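Keeping a shared kitchen going: notes for the Clernow talk

(Slow down at the start. Water on the lectern. Check the clicker works before anyone sits down.)

Evening, everyone, and thanks for coming out. I've been asked to talk for half an hour on how we run the shared kitchen at Steltby, and I've got 17 slides, which sounds a lot, but most of them are one line and I talk fast when I'm nervous, so we'll be fine.

I'll start with a confession. When we opened I thought the hard part would be the cooking. I'd pictured big pots of soup, people chatting over the chopping, somebody's radio on. We do have all that, and it's lovely! But I spend most of my week thinking about lids. Lids and labels and who left half a cabbage in the fridge. So if you came for recipes, I'm sorry, there's one at the end and it's for dal.

SLIDE 2 - what we are

Quick background for those who haven't been over. We've got one room, two cookers, a long worktop down the window side and a walk-in larder that used to be a cloakroom and still has the hooks. Small food makers book it by the half day. There's a woman who does pickles, a couple who do pies for the market, a baker who comes in at 4am and who I've met twice. Then on top of that we've got the community meal, where anyone can turn up and eat, and pay what they like in the tin.

Those two things pull against each other. The makers want everything exactly where they left it. The meal crowd want to use whatever's nearest. Nearly every row we've had came out of that, and I'll go through a few of them because I think they're more use to you than the nice bits.

SLIDE 3 - the great spice row

(Pause for the photo of the shelf. Wait for the laugh, and if it doesn't come just carry on.)

In our first winter we had a shared spice shelf. Everybody chipped in, everybody used it. By February we had nine jars of paprika and no salt. People only bought the things they liked buying. And then somebody used up another person's saffron on a rice pudding for the meal, not knowing what it cost, and the owner found out because she was eating the pudding.

What we do now is dull. Salt, pepper, oil, flour, sugar and stock cubes are bought by the kitchen out of the booking money. Everything else belongs to someone and lives in their box with their name on. If it hasn't got a name on it's fair game. I was dead against this, I thought it was mean-spirited, and I was wrong. People share far more now that they get asked first.

SLIDE 5 - booking

(I've dropped slide 4, skip over it.)

We used a paper diary for longer than we should have. I like a paper diary. But you can't see it from your sofa at ten at night when you've suddenly remembered you've got a wedding order, so people were ringing me, at ten at night, and I was getting up to go and look in the diary.

We moved over to Yilma, which is the same booking thing the tennis club uses, and it's been all right. It thinks every booking is a court, so your confirmation tells you to bring suitable shoes. Which to be fair you should.

The one rule I'd beg you to copy is the gap. Leave half an hour between bookings and don't let anybody buy it. We tried running them back to back one summer, to squeeze a bit more money in, and you'd get one lot scrubbing down while the next lot stood in the doorway holding trays of raw chicken. Horrible for everyone. We lost a bit of income putting the gap back and I'd do it again tomorrow.

SLIDE 7 - money, sorry

I know, I know. I'll be quick.

Last year the booking fees covered the rent and most of the gas. The tin from the community meal covered the food for the meal, just, and in July it didn't even do that (everyone's away, and those who aren't want salad, and salad costs a fortune). The gap came to 315 pounds over the year and we filled it with a cake sale and a quiz.

I'm telling you the number because when we were starting up I couldn't get a real number out of anyone. They'd all say "oh, it washes its face" and change the subject. So there you are. If you're planning for it to break even in the first year, plan for a quiz as well.

The thing that surprised me on the spending side was repairs. I'd budgeted for food and power and put a tiny bit by for things breaking. Then the extractor went, then a fridge door seal, then the extractor again. Put more by than feels sensible.

SLIDE 10 - cleaning

(Ask for hands up: who's got a cleaning rota? Then: who's got one that works?)

So, ours has been through four versions. The first was a rota on the wall with everybody's name on, and the same few people did it all and got crosser and crosser. The second was the same rota with stickers. I don't want to talk about the stickers.

What's stuck is this - you clean at the end of your own session, there's a sheet by the door with the jobs on it, and you sign it. The next person in has five minutes to say if something's not right. After that it's theirs. It means the moaning happens straight away and face to face, or at least by text, and it doesn't sit there brewing for three weeks. We had moaning before, obviously, but it was all in my ear.

And then every other month we shut for a morning and do the deep clean together. Cookers pulled out, larder emptied, the lot. We put on bacon rolls and it's the nearest thing we've got to an annual party.

SLIDE 12 - storage, my favourite

I could do the whole evening on storage. Somebody stop me.

Everything in our larder is in a tub, and every tub has a lid that fits it, because we threw out all the tubs that didn't. That was a whole Sunday's worth of skip. Before that we'd been taking any old containers people gave us, ice cream tubs, catering tubs, things with a crack down one side, and you can't stack them and you can't keep them clean in the corners.
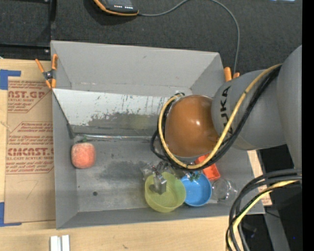
We bought one range, all the same footprint, in two heights. I won't pretend it was cheap. But the shelves hold far more than they did, and when a lid goes missing any other lid will do. The labels are masking tape and a marker: what's in it, the day it went in, initials. We tried proper printed labels and people wouldn't walk across the room to the printer. They will pick up a pen if the pen's on a string.

Buy several pens. Tie all of them down.

SLIDE 14 - what's next

We've started swapping with the Brukosora growers up the hill. They bring down whatever they've got too much of and we cook it, and they get a share back in the freezer. So far it has been courgettes. It's been so many courgettes. But they've promised squash and beans in the autumn, and one of our pie makers is doing a chutney with them that I think could sell really well.

I'd love to hear from anybody here who's done that kind of swap for longer than us, mainly how you keep it fair when one side's got a glut and the other side's got a full freezer.

SLIDE 16 - the dal

(Handouts are in the blue folder. Don't read it all out!)

Feeds a crowd, costs next to nothing, and it forgives you if you wander off. Red lentils, onions, plenty of garlic, turmeric, tinned tomatoes. The only thing I'd say is do your onions for longer than you think, and then a bit longer. And taste it for salt at the end, once it's thick.

SLIDE 17 - questions

(If they ask about insurance, say I'll email. If they ask about the stickers, move on. Tea's at the back, urn needs switching off at nine.)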